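Seasonal garment sorter, Tarmont Clothing Exchange
Hopkin Street depot, part time, starts in May

Tarmont takes in secondhand clothing, checks it, mends what can be mended and sells it on through our two shops. We are hiring sorters for the summer intake. The work is done standing up and it is mostly everyday knitwear and cotton.

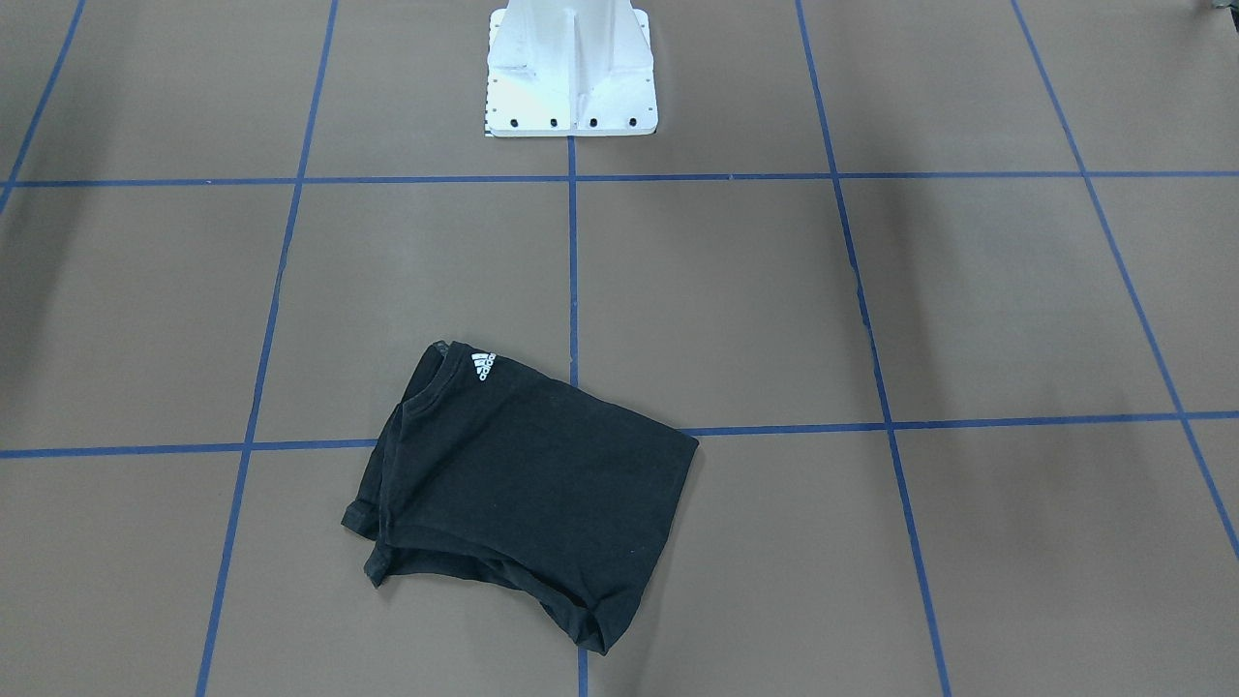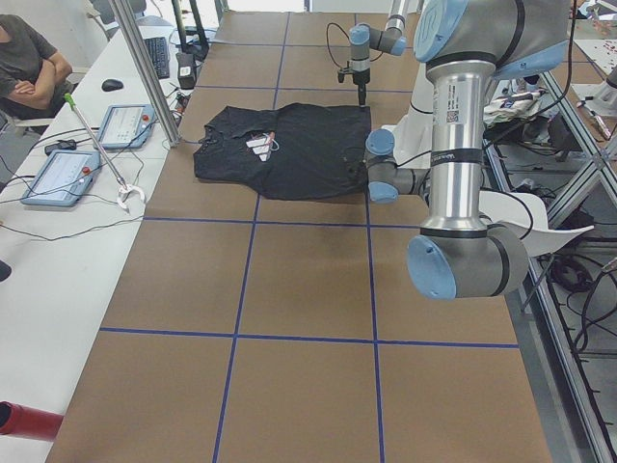
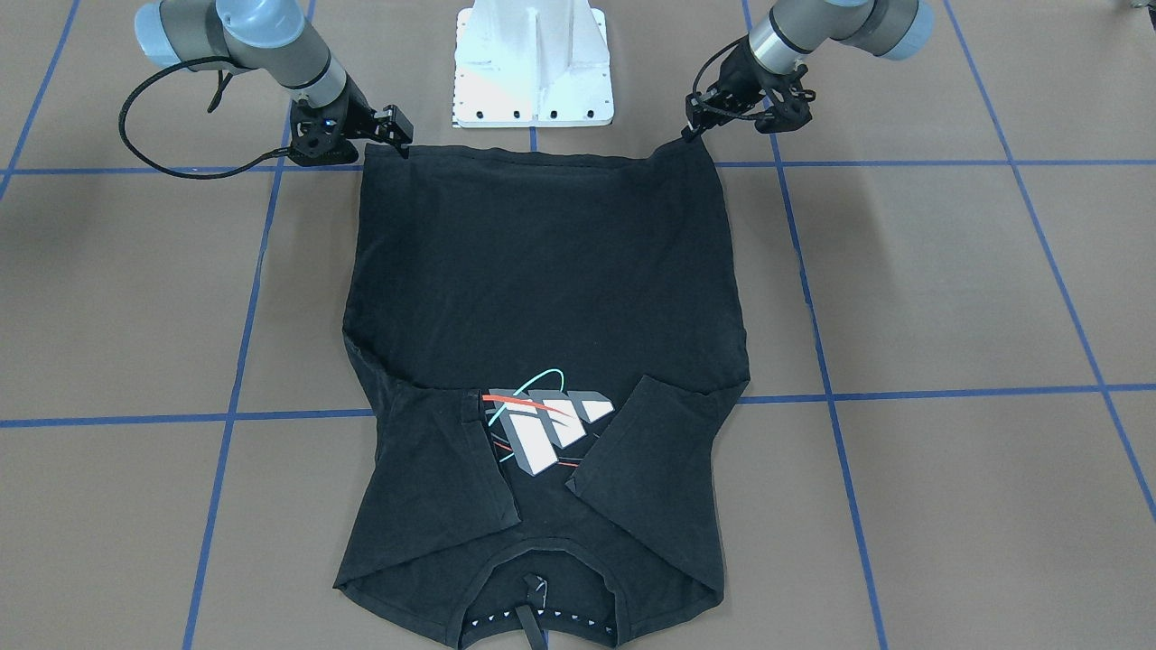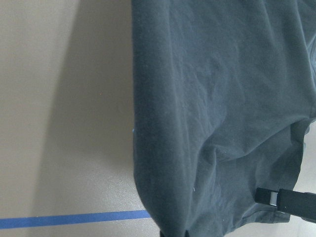
Sorters work in pairs at the intake bench from 9 a.m. Bags come off the van, get weighed and are tipped out in small lots. You check each piece for stains, holes, stretched necks and broken zippers, then send it to the shops, to mending or to rags. Dark T-shirts are the most common thing we get and they take longer than people expect. A black one like these can pass at arm's length and still have lint and pilling in the knit when you look at it up close, so we ask you to open it out and check both sides before it goes on a pile. Sportswear and anything with a printed logo goes on the second rail.

Mending is a separate job and you will not be asked to sew. If you want to learn, Pallavi Lodhi runs the mending table and takes on one sorter each season.

What we need from you:
Able to stand for most of a shift and lift a full bag
Decent eyesight for close work, with glasses or without
On time for the morning van
Okay with dust and the smell of stored clothes

Experience in retail or laundry is useful but not required. We train everyone during the first week, which is paid at the full rate.

Hours: 5 shifts a week, 6 hours each, with a paid lunch break. The job lasts through the end of August. Some people stay on for the winter coat intake, but we can't promise that now.

Gloves and aprons are provided. Staff may buy shop stock at half price after the first month. There is a bike rack behind the depot and no staff parking.

To apply, send a short note saying what work you have done and which mornings you can't do. A resume is fine but you don't need one. Leave it at the depot counter, Room 201, marked for Ruairí Daly, or hand it to Titilayo Osagie at the Prosley shop. We reply to everyone. Interviews are short and include some time at the bench with a mixed bag.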